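Tuesday was a good day on the two-arm setup! I finally got to try the Mirar trick I've been rambling on about, where you stop feeding the policy every demo you own and keep only the ones where both arms move at a similar pace. My old set had 563 demos in it. I threw out a big chunk (painful, I recorded most of those myself) and retrained overnight on what was left.

The job is plush toys and a wire-strung wooden rack, same as in my Hullance posts. Soft stuff is mean to grippers. It squishes, it rolls, and a striped shirt looks different every time it folds.

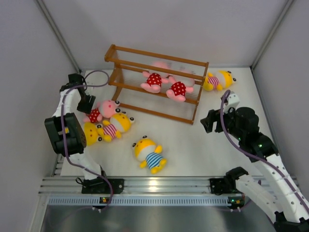
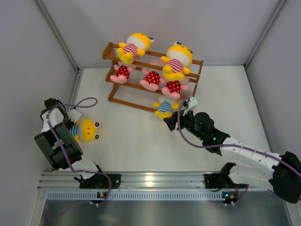 Two moments from the toy rack task. The second has the right gripper closed around a toy in a blue-and-white striped shirt.

So, numbers. Out of 36 runs I got 30 clean ones, and with the full demo set I'd been stuck at almost half. Of the six misses, most were the left arm dithering over a toy until the timer ran out, and I still don't know what that's about. Maybe the pace filter is too strict on that side?

Next I want to loosen it a bit and go again with 7 toys and the rack turned the other way. I'll put up the training settings once I've cleaned up the config file, it's a mess right now.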